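Cahier d'atelier - teinture, bain de garance, suite

Août, 9 h 40. Repris le lot de laine Floraton, écheveaux de la première livraison. Mordançage à l'alun fait hier, laissé en repos toute la nuit dans le linge. Bain de garance monté doucement, palier à 65 degrés. L'eau du robinet est dure en ce moment et le rouge tire vers la brique, ce qui me va pour la commande Kettler mais pas pour les échantillons.

Poids sec total : 2443 g. Après lavage et dégraissage : 2120 g. La perte est forte, il restait beaucoup de suint. À noter pour le calcul de l'alun, que j'avais fait sur le premier chiffre. Donc surdosé. Toucher un peu collant sur deux écheveaux.

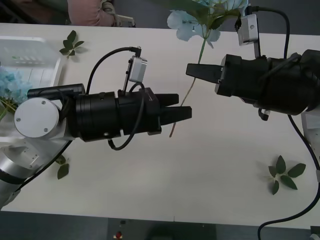
Despina Mitsotakis-Vlachou trouve que je rince trop tôt et qu'il faudrait laisser refroidir la laine dans le bain, quitte à perdre la journée. Elle obtient comme ça un rouge plus profond avec la même poudre. À essayer sur un petit lot, 30 g suffisent.

Deuxième bain sur le reste de garance : orangé pâle, assez régulier. Le troisième ne donne presque rien, environ 14 g de fil test pour un rose très faible. Jeté.

Reste à faire : étiqueter les écheveaux, refaire du savon neutre, demander à Joni s'il a encore du son de blé. 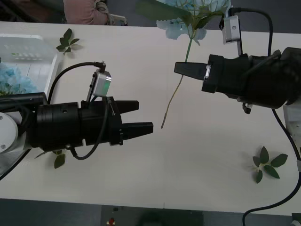
Verkau, août

Essai de refroidissement lent fait ici, avec l'eau de pluie de la citerne. Rouge nettement moins brique. Je ne sais pas si c'est l'eau ou le temps de repos, j'ai changé les deux à la fois - à refaire proprement. Bande témoin agrafée page suivante, moitié sous cache pour la tenue à la lumière.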